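Subject: Re: [demos] box set, are we recording from scratch or not
From: Ornella Cirillo

Quick one between runs, sorry for the typing.

> Okoro wrote:
> Before anyone starts on the December batch: do we keep the old
> box episodes or throw them out? I looked at 20 of them last night
> and the policy trained on those just shoves the box along until
> it hits something. Also half have no wrist stream as far as I can
> tell. And who decides what counts as a fail? The Viludwood people
> label a regrasp as a fail, we don't, so the merged set is a mess.

Keep them but in a seperate folder. Don't merge. I'd rather have a small set we trust than fight the loader again.

On the wrist stream: 11 of your 20 are missing it, I checked the list you sent. The other nine are fine, the file is there, the index just points at the old path. Gratusier branch has the fix, pull before you convert anything.

Fails. My vote, and shout if you hate it:
- regrasp is NOT a fail, tag it "regrasp" and keep going
- lid pops = fail, stop, save it anyway
- operator lets go of the leader arm = discard
- timeout stays at 4 minutes

Want the fails saved. Last time somebody deleted them and we had nothing to train the success classifier on.

For the shoving thing, I think it's the demos, we all come in too fast and the box slides before the fingers settle. So slow down on the approach, and please vary the start angle. Every old episode has the box square to the table edge. Turn it. Put it at a stupid angle. Clear plastic is bad enough for the depth so we lean on the wrist RGB, and glare moves around a lot with angle, we want all of that in there.

Wrist view from the new set, fingers down at the side of the box:
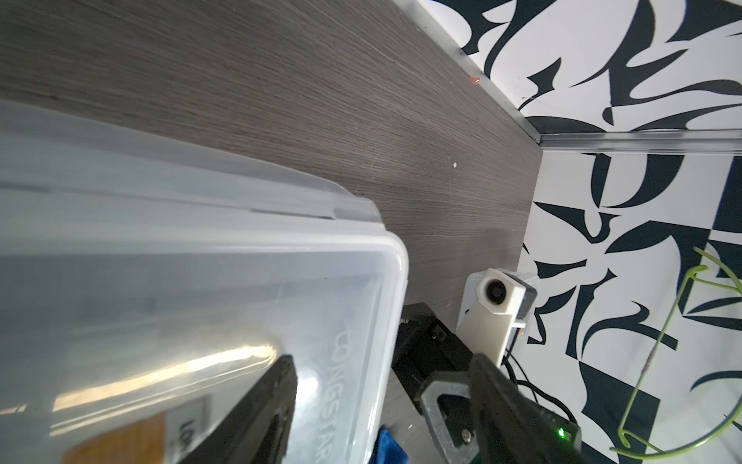 Wrist cam, storage box on the diagonal. Note glare on the plastic, lower left.

Don't filter out glare frames!! Pusinetti script drops anything over the brightness threshold by default, turn that off, flag is in the readme.

Still open: prompt text. Right now we have "box", "bin", "container" and one "tub thing" for the same object. I'd say pick one for the main label and put the others in the paraphrase field. Okoro can you do that, you have the spreadsheet.

Back on the arm till 4, then I'll push what I've got. If the upload stalls again ping me, don't restart it.

Ornella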